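We use cookies to remember your basket and your language. Accept all | Manage settings

Gerkeo Two-Finger Box Handler — can it do the boring job yet?

Hi, Analyn Ocampo here. I look after the handling gear in our shop, and the question I get more than any other is whether a machine can move cartons all day so a person doesn't have to. My answer for the Gerkeo is "some cartons, some of the day", and I'd rather tell you which ones before you spend any money!

The job is the one every stockroom has — get hold of a cardboard box, shift it, put it down square. You and I do it while thinking about lunch. For a gripper it's a proper piece of work, because board flexes and no two boxes sit quite the same.

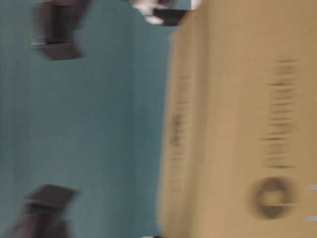 What you get

The kit is the two-finger gripper with ribbed black fingers, a small wrist camera and the mounting plate. The fingers are the clever bit (I'm biased, I love them). They give a little as they close, so they wrap onto a panel edge without you having to hit the exact spot. Fingers are a wear part, and a spare set comes in the carton. Our order code is 811.

Setup took Janelle Lumbao and me one long afternoon in November, and most of that was cable routing. You teach it a carton size by hand, and it keeps up to 64 of them in memory.
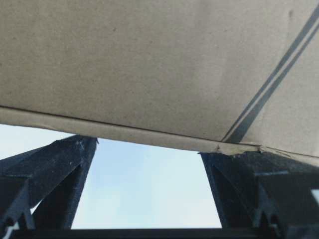 Will it crush my boxes?
It can mark them if the grip force is set too high, so start low and work up on cartons you don't care about. Thin single-wall board needs the most patience.

Where it earns its keep is the dull middle of the day. Same carton, same shelf, same direction, over and over. Janelle ran 1,000 picks on it before we agreed to list it, and the trouble nearly always came from a change we'd made ourselves, like a new supplier's tape or a stack shoved over to one side.
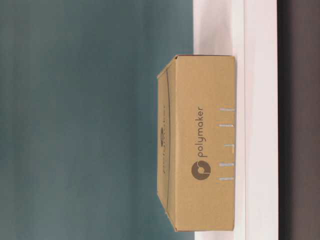
Prices for this kind of gear have come down a lot, and small shops ask me about it now, which they never used to. My advice is to pick one carton and get that right first. A plain closed one with straight edges, like the polymaker box, is the sort I'd begin with. Leave the open flaps, soft mailers and shrink-wrapped odds and ends for people — we still pack all of those by hand, and we're faster at it too.

Housework? Please don't buy it for that. I tried it on my own laundry one evening and it held up one sock like a trophy, then dropped it behind the bench. Putting groceries away is a bit closer, if your groceries are all in boxes.

Allow 3 weeks for delivery, and send me your carton sizes when you order so I can tell you if one of them is a bad idea. 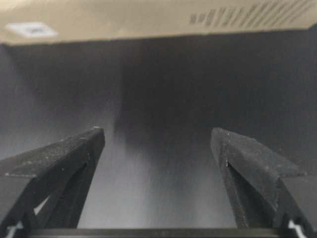

Gerkeo fingers, open.

Related items
Sosa bench mount
Fajardo cable sleeve set
Brastby carton stand
Gerkeo replacement fingers, pair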